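Clasdale Library and Archive
Home | Collections | Exhibitions | Reading Room | Staff Diary | Visit

Staff Diary: February, Moths in the Stacks
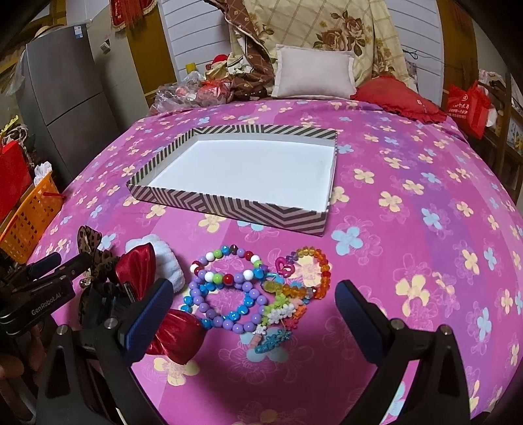

Bead bracelets and a striped box on a flowered bedspread.

The Special Collections department began preparation this month for its small spring display on moths and butterflies in print. The display will occupy the two wall cases outside the reading room. This entry records the progress made so far and notes several matters that remain open.

The morning was given to the selection of books. Fengying Meng, who holds responsibility for natural history, had drawn up a preliminary list from the catalog. It contained 771 records under the relevant subject headings, a figure that includes pamphlets, seed company circulars, and a considerable number of duplicate entries left over from the transfer of the Ludov bequest in 2021. Once the duplicates were set aside and the items too fragile for display were removed, the department was left with a list that could be examined on a single trolley run. The duplicate records have been reported to Cataloging for correction.

The department had expected the large folio plates to form the center of the display. On inspection, the smaller books proved more useful. Many were written for household readers and treat the moth chiefly as an enemy of the wool cupboard. One manual advises the reader to air all blankets in strong sun, beat them with a cane, and store them with cedar shavings and whole cloves. Another recommends camphor and warns against it two chapters later. A third devotes eleven pages to the habits of the clothes moth and closes with a recipe for furniture polish. Vasanthi Kandasamy has proposed that the first case be given over entirely to these household guides, and the proposal was accepted.

The matter of folklore required more discussion. The collection holds a good deal of printed material in which a moth entering the house at night is taken as a sign, although the sources do not agree on what is being announced. In some it is a letter. In others it is a visitor, a death, or a change in the weather. Mingxuan Peng has been asked to trace these accounts to the earliest copies held here, so that the labels may cite a particular book and page. Statements of the "it was once widely believed" sort will not be used unless a source can be given.

Fear of moths was also considered. It is a real and sometimes severe difficulty for those who have it, and the department wishes to treat it with respect. Visitors to the reading room pass directly between the two cases, and there is no other public route. It was agreed that the largest and most lifelike plates will be placed in the far case, with a plain notice at the entrance to the corridor. Staff at the front desk will be able to bring readers in through the office on request. Zhenhua Lu will write the notice.

At two o'clock the department met with Conservation. Yen-ting Au had examined the hand-colored volume known here as the Liao album, after the family that presented it. The binding is sound, but the green pigment on several plates has begun to offset onto the facing pages. The album may be shown at one opening for the length of the display, at reduced light, and must not be turned. This was a disappointment, as the department had hoped to show a different plate each week. The opening chosen is plate 5, a pair of hawk moths on a tobacco flower. It is not the finest plate in the volume. It is, however, among the least affected, and the flower is very good.

Conservation also raised the question of live insects. The sticky traps in the lower stacks are checked every month, and the most recent check found two webbing clothes moths near the bay where the felt-lined map boxes are kept. No damage to the boxes has been found. The traps in that bay have been doubled, and the boxes will be inspected again before any of them is moved upstairs. Several colleagues remarked on the timing. The remarks have not been minuted.

The latter part of the afternoon was spent on labels. The house rule allows roughly 500 words for each case, and the first draft for the household guides ran to well over twice that. The passage on camphor has been shortened. The recipe for furniture polish has been removed, with some regret, and may appear in a later entry.

Items outstanding at the close of the day:

The Baruvik book cradle has not yet arrived. The supplier has been contacted and has promised a reply. Should the cradle be delayed further, the album will be placed on the older foam wedges, which Conservation has approved.

A reader has inquired whether the library holds anything on the silk moth in particular. It does, though most of the material concerns trade and is shelved with economics. Fengying Meng will prepare a short list and send it on.

The scanner in the workroom continues to leave a faint line down the left side of color images - a service visit has been requested. Plates intended for the web page will be held until the fault is repaired.

Zhenhua Lu's draft of the notice was received shortly before five and is on the department's shared drive for comment.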